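# Fillbridge, the folding line

Uvidov put the first arm into our Fillbridge building in May. We wash and repair covers, throws and padded liners for rental firms, and the pitch was that the arm would take over the dull part: pick a piece out of the tray, find the edge, lay it straight for folding. I was asked to put a page together for the staff site. The brochure already has the shiny version, so I've kept to the work as it gets done.

The target on the wall is 183 pieces a shift. It was set before anyone had run fleece through the arm, and fleece is a good share of what comes in. Cotton sheets have a hem you can see from across the room. A plush cover with a corded edge is a different job, and a tray that has been in use for years doesn't give a camera much of a clean background either.
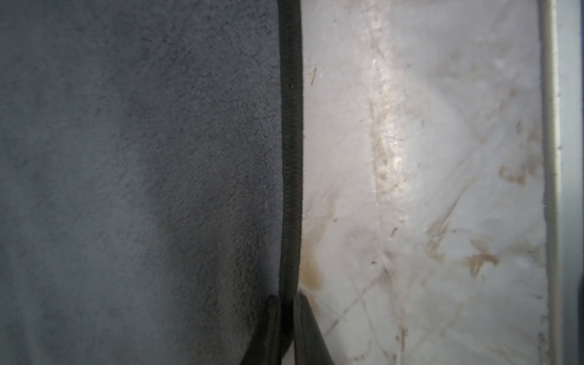

Management calls the new role "line partner." In practice you stand beside the arm, straighten what it drops crooked, and press resume. Four of us were trained on it. The training took 29 minutes, including the part where the login didn't work.

Cledwyn Parry was on hand folding before this and could tell by feel when a binding was about to give. He used to set those pieces aside for repair as he folded. The arm has no step for that, so weak bindings go out with the rest unless the person next to it happens to catch one. I asked whether that would be added. I was told it was on the Gu list, Gu being the software that runs the trays, and I have not seen the Gu list.

To be fair to it, my wrists hurt less. So do other people's, and I won't pretend that doesn't count. Reaching into a deep tray all day is rotten work. But we were told the time saved would go to repairs, and so far it has gone to a second row of trays.

The Pestia site is supposed to get the same setup next. If anyone from there is reading, ask who decides when the arm gets paused, and get the answer in writing. Ask about tray cleaning too, and whose shift it falls in. Ours was left off the plan entirely.

Corrections to the front desk, please. Last updated November 4, 2020.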